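4.2 The worktop as a place for small containers

Readers who have followed us this far will know that we came to jars by a roundabout road. Our first interest was in pantry shelves, and in the way that households in Jindthorpe put away small containers that have no obvious home. It was Safta Zamfir who pointed out, one Saturday while we were going through the notes from the first visits, that hardly any jar in our records traveled straight from shelf to hand. Almost all of them stopped somewhere on the way, and the stopping place was nearly always a board, a tray or a bare patch of counter that the household had come to treat as belonging to whatever was being handled. We have called this the resting surface, following the vocabulary of Olteanu, and the present section is given over to it.

Of the 458 placements in the full record, the ones we discuss here are those made on a flat board laid over a larger table. We were fond of these from the start, partly because the arrangement is so ordinary (who has not pulled out a board to save the table underneath?) and partly because it gives the person two edges to think about, the edge of the board and the edge of the table, and people treat them quite differently. A jar set near the edge of a board does not seem to worry anyone very much. The same jar near the edge of the table is moved in almost at once, often in the middle of a sentence about something else.

We also learned to pay attention to how plain the surface was. On a patterned cloth or a crowded counter, participants spoke of putting a jar "by the bread" or "next to the kettle." On a plain white board there is nothing to be next to, and the language changes. People said "in the middle," "in front of me," or simply "there," and several of them laughed at how little help that would be to somebody listening from another room. The arrangement in Figure 7 is of this plain sort, with the pale wood of the table showing as a narrow strip along the front and far sides of the board and a single clear jar standing a little below the center.
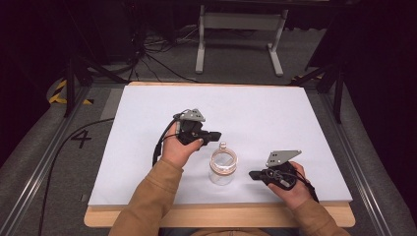 Figure 7. A clear cylindrical jar with a copper-colored coiled band and a small white knob-like cap, standing on a white board over a light wooden tabletop.

4.3 Jars that can be seen through

Clear containers deserve a few paragraphs of their own, and we hope the reader will forgive us for lingering over them. In the interviews that Grigore Grecu carried out in October, participants were asked to sort a mixed group of containers by how easy they were to find again after being put down. We had expected size to settle the matter. What people talked about instead was whether they could see through the thing, and what part of it they looked for when they could.

The jar in Figure 7 is a good case to keep in mind while reading their answers. The white of the board comes straight through its lower half, so that the eye has rather little to hold on to there, while the coiled band around the upper part and the white cap give it something much firmer. Participants handling banded jars told us, in one form or another, that they looked for the band and trusted the rest of the jar to be underneath it. One retired baker put it very nicely when she said that she never looked for the glass at all, in her own kitchen, only for the lids.

Bands of this kind are usually spoken of as decoration, and Brullo treats them under that heading alone. We would like to suggest, gently, that they also do some housekeeping. Of the 75 sorting sessions, 60 included at least one clear container with a band, ribbon or wrapped cord, and in 30 of those the participant mentioned it without being asked. We do not want to lean too hard on these numbers, as the Fovumik interview guide leaves a good deal of room for wandering talk, and some of our participants were splendid wanderers. The remarks on lids and caps, which were more mixed, are taken up in Section 4.4 together with the question of labels.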